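Sep 7, 2019

Obituary desk, notes to self and whoever has the shift after me.

Spent the morning on the general's death. The ministry gives his age three different ways in one press release, so Geeta went with "veteran" and moved on. The crash was on the Plarkham road, that much everyone agrees on. State TV says the brakes failed. The opposition radio says a shell. Our line stays "killed on the road Friday night, cause disputed" until Kuldeep gets a second source who will pick up a phone.

Background file ran to 800 words, of which 700 were medals. Cut to 30. Jitendra wants one medal back.

Rank: he was a brigadier general when he retired and a major general by the time he died, a promotion he seems to have slept through. Use the lower one till someone shows me paper.

To do:
- map, with Grinda spelled the way we spelled it last October
- ask Omprakash who gets the command now (he'll say "it's complicated")
- take "reportedly" out of the lede, it's in there 3 times

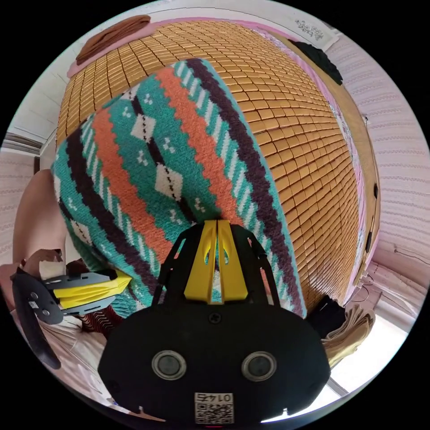 Knitted cloth with diamonds and zigzags, on the mat.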